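Tillow Test Room — Chore Readiness Checklist, Rev. 2
Household task set, with inspector comments
Applies to: two-arm unit, two-finger grippers, Pasard control software

Purpose. The checklist is completed before a chore is moved from supervised trial to unattended trial. Each item is marked PASS, FAIL or HOLD. HOLD means the evidence is incomplete and the chore stays supervised. A chore with one FAIL in Section A is not run at all until the item is cleared.

SECTION A. WORK AREA AND STOP FUNCTIONS

A1. Emergency stop reachable from both sides of the work area.
PASS. Tested from each side with the arms moving at trial speed.

A2. Arms hold position on loss of power.
PASS. Slight sag at the elbow with the arm fully extended. Within the limit on the Mabuza service sheet.

A3. External cables clear of the joints through full travel.
HOLD. Clear in all the poses used for the chore. Not checked with both arms overhead. Repeat before any shelf task is added.

A4. Floor mats flat, edges locked together.
PASS. One tile had lifted and was pressed back down.

A5. Contact force limit confirmed at the gripper.
PASS. Limit set to 40 newtons, confirmed with the hand gauge. The arm backed off each time.

SECTION B. CHORE: TOWEL FOLDING

B1. Picks a single towel from a stack.
FAIL. Two towels picked together often enough that the operator stopped logging it as an error and started logging it as a type. Please go back to logging it as an error.

B2. Finished fold acceptable.
PASS for hand towels. Bath towels were outside the reach of the current table setup and were not scored.

B3. No snagging of loops or labels.
HOLD. Labels catch in the fingertip pads. New pads are on order from Multach.

SECTION C. CHORE: HANGING AND FETCHING SMALL ITEMS

Set of 50 attempts: take a named item from a hook, hand it over, put it back on the hook it came from. Completed without help: 43.

C1. Correct item selected.
PASS. No wrong items taken. When two items share a ring the unit treats them as one object — acceptable for this chore, but it should be written into the task notes.

C2. Item leaves the hook without dragging its neighbor.
HOLD. Rigid holders come away cleanly. Cords and soft loops swing after contact, and the gripper sometimes closes where the loop was a moment earlier. A person solves this by steadying the item with the other hand. The second arm is available and the software does not use it.

C3. Item returned to the same hook.
FAIL. All of the assisted attempts were on the return. Getting a small ring over a curved hook tip calls for a correction at the last moment, and the unit commits to its path too early. It then presses against the wall until the force limit trips. The limit worked as intended. The chore did not.

C4. Rail and fasteners undamaged.
PASS. Screws checked for tightness after the set. No movement.

C5. No dropped items within the walking path.
PASS, with a comment. Dropped keys landed on the mat. In a home there may be no mat, and the unit does not look for what it drops. Add a floor check to the end of the routine.

SECTION D. OVERALL

Towel folding: supervised only. Fetching from hooks: close to ready. Returning to hooks: not ready, and should be scored as a separate chore from now on, as the combined score hides the weak half.

On the general question put to this inspection, whether the unit can take over entryway tidying in a household: no. It can bring a set of keys to someone who is willing to hang them up again. Retest Section C in February with the revised approach path and both arms enabled.

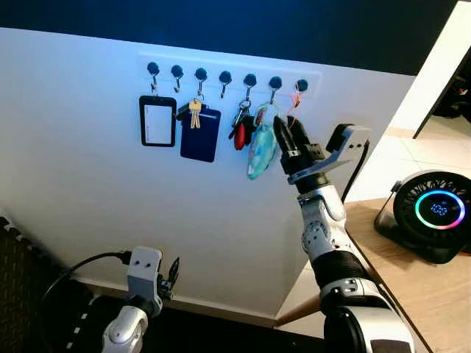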